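Novembro na casa de banho: a escova, a sanita e o resto que deixamos para depois

19 nov. 2024
Por Duygu Şimşekoğlu

Caros leitores e leitoras da folha da Stoltari,

Na última edição prometi escrever sobre a limpeza das sanitas e recebi logo algumas mensagens, quase todas com a mesma pergunta: porque é que fica sempre aquela mancha castanha no fundo, mesmo quando se limpa todas as semanas? Vou tentar responder com calma. Peço desculpa se alguma palavra não é a mais portuguesa; na minha língua temos um só verbo para esfregar, limpar e polir, e aqui há muitos.

A mancha do fundo vem, na maior parte das casas, da água. A água traz calcário, o calcário agarra-se à louça e depois a cor agarra-se ao calcário. Por isso a lixívia engana um pouco: tira a cor durante alguns dias, mas a camada fica no mesmo lugar e volta a escurecer. Para o calcário é preciso um ácido fraco, e o vinagre branco ou o ácido cítrico chegam para uma mancha que não é muito velha.

Uma regra que não tem excepção: nunca se mistura lixívia com vinagre, nem com outro produto ácido. Forma-se um gás que faz mal aos pulmões. Se usou lixívia de manhã, descarregue a água várias vezes, abra a janela e deixe o vinagre para outro dia.

Eu começo sempre por baixar o nível da água. Com a escova, empurro a água para o sifão com movimentos curtos, até ficar pouca no fundo. Depois deito o ácido cítrico, três colheres de sopa bem cheias, e fecho a tampa. Espero pelo menos uma hora. Nas casas onde a água é muito dura, deixo toda a noite – mas aviso a família com um papel, para não haver surpresas.

Só depois se esfrega. Muitas pessoas começam pelo fundo porque é ali que se vê a mancha. Eu prefiro começar em cima, debaixo do rebordo, e descer pela parede em voltas. A parede da frente é a mais esquecida, porque estamos de pé em frente dela e não a vemos bem. É preciso dobrar o pulso e trazer a escova na nossa direcção.

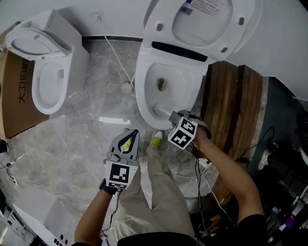 A escova contra a parede da frente, com a tampa levantada. No fundo vêem-se as manchas acastanhadas.

Sobre a tampa e o assento tenho menos a dizer, mas é importante. São muitas vezes de plástico, e o plástico não gosta de esponjas ásperas nem de pó de arear. Um pano macio, água morna e uma gota de detergente da loiça são suficientes. Não se esqueçam dos pequenos batentes que ficam por baixo: à volta deles junta-se sempre sujidade. Eu passo ali um cotonete. Se a tampa ainda tem a etiqueta da fábrica, podem tirá-la com um pouco de óleo de cozinha, mas guardem antes uma fotografia. O número do modelo faz falta no dia em que se parte uma dobradiça.

Quanto à escova, ela também tem de ser lavada. No fim de cada limpeza prendo o cabo entre o assento e a louça, com a cabeça virada para dentro, e deixo escorrer. O suporte lavo-o com água quente, uma vez por semana. Na nossa loja da rua Mavromatis temos agora a escova Stutby, com cabeça que se troca, e chegaram 134 cabeças de substituição. Quem tem o modelo antigo, o Kelow, traga-o por favor para comparar, porque a rosca é diferente.

Resta o chão. Nos mosaicos com desenho de mármore cinzento, que agora estão em tantas casas, a sujidade esconde-se muito bem entre os veios. Os cabelos e os pingos só aparecem quando a luz bate de lado. Por isso limpo com a janela aberta à minha frente e olho para o reflexo. Se o chão é de mármore verdadeiro, cuidado com o vinagre e com o ácido cítrico, que comem a pedra – nesse caso ponham uma toalha velha à volta do pé da sanita.

A leitora que me escreveu do terceiro andar sem elevador pergunta se vale a pena pedra-pomes. Vale, mas só na louça, só molhada e com mão leve. Seca, deixa riscos, e nos riscos o calcário agarra-se ainda melhor.

Em Dezembro escrevo sobre juntas e silicone. Podem mandar as perguntas como sempre, por carta ou ao balcão, até ao fim de Novembro.

Artigos recentes
Cortinas de duche: lavar à máquina ou à mão?
Como guardar panos húmidos sem cheiro
O autoclismo que não pára de correr
Vinagre na cozinha: 33 respostas curtas
Baldes e esfregonas, o que dura mais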